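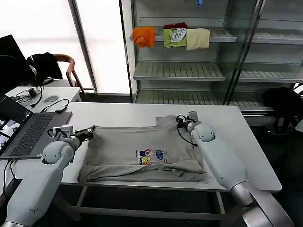

Dace Dambrauskienė objected at the midterm review that 40 demonstrations would teach the policy one operator's habits and very little about cloth. We raised the target to 300.

3.2 Data collection

All demonstrations were given by remote control, with one operator driving both arms. The task is to fold a T-shirt on the table, starting from flat. Both grippers hold the fabric at the same time during the sleeve and hem folds, and most operator errors occurred there - usually one arm pulling before the other had closed.

Each episode was split by hand into 7 phases. Episodes with a dropped grasp were kept if the operator recovered and finished the fold. The full set contains 2,292 labeled segments, including repeated grasps.

Hollis Schumacher wrote the Mivum logging script, which stores joint positions and gripper commands with the video. Before February the video lagged the joint data, and those episodes were recorded again.

3.3 Open issues

Wrinkles left by an early fold change the later grasp points. The phase labels do not capture this.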